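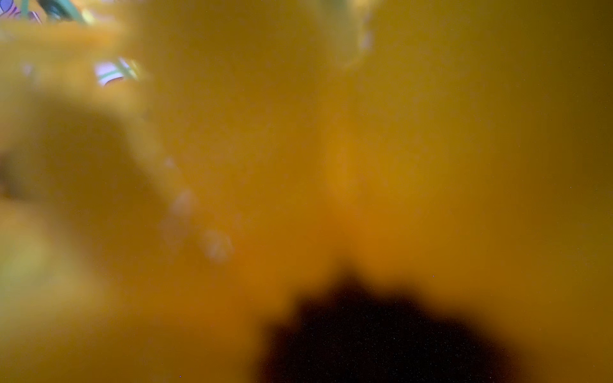

Project report: table decorations for the Brimdale day room
Module: Making and Display, Kenport campus
Submitted May 31, 2020

1. What we set out to do

Brief from the day room in Brimdale was short. Something cheerful for the tables, no watering, no pollen, has to survive being knocked. They get a lot of people in with hay fever and the old pots of real daisies were always dying over the weekends when the place was shut. Budget 144 pounds for everything including the twine, the pots and the bus.

We went for one colour. Earlier group did mixed bunches in January and the feedback was that they looked like leftovers. So yellow only.

2. Materials

Artificial stems from Ghanem, the trimmings wholesaler. Cheaper than the craft shop and they let us return unopened bundles. White pots, ceramic, faceted sides. Jute twine, brown. We did think about ribbon but ribbon looks like a wedding, and it slides.

Also tried: dry foam (crumbles, gets everywhere), gravel (better, heavy enough), scrunched newspaper (fine if you pack it hard).

3. Method

Stems come squashed flat in the bag. Open out every petal by hand, takes ages, do it the night before. Bend the wires before they go in the pot not after, we snapped 3 heads learning that.

Build from the middle. Tall ones first, then shorter ones leaning out over the rim so you dont see the gap. Turn the pot as you go.

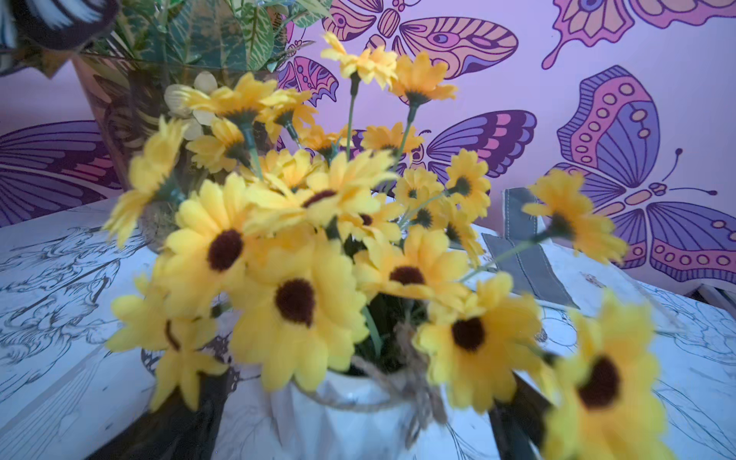
Big heads low down, smaller ones up top and out to the sides. Yellow petals with the dark brown centres do most of the work, you don't need filler leaves. We left a long stem sticking out towards the butterfly on the wall and liked it enough to keep it. The rule in our notes had been to trim everything level and it looked like a hedge.

Twine goes on last. Round the neck of the vase, loose bow, leave the ends hanging. Tight bow looked mean.

4. Problems

Dust. Petals are fuzzy in the middle and will hold it. Suggested a soft brush every few weeks, has gone on the care card.

Fladbridge library asked if we could do the same for them but we had run out of pots by then and the supplier only had grey.

Should of tested the gravel weight earlier. First pot tipped over when the table was bumped, second one with more gravel in stayed up.

5. If we did it again

Order the pots first. Work out stem lengths on paper. Take pictures of each arrangment before it gets packed, because ours shifted in the box on the bus and we were putting them back together from memory.

Care card and shopping list are in the appendix, receipts handed in separately.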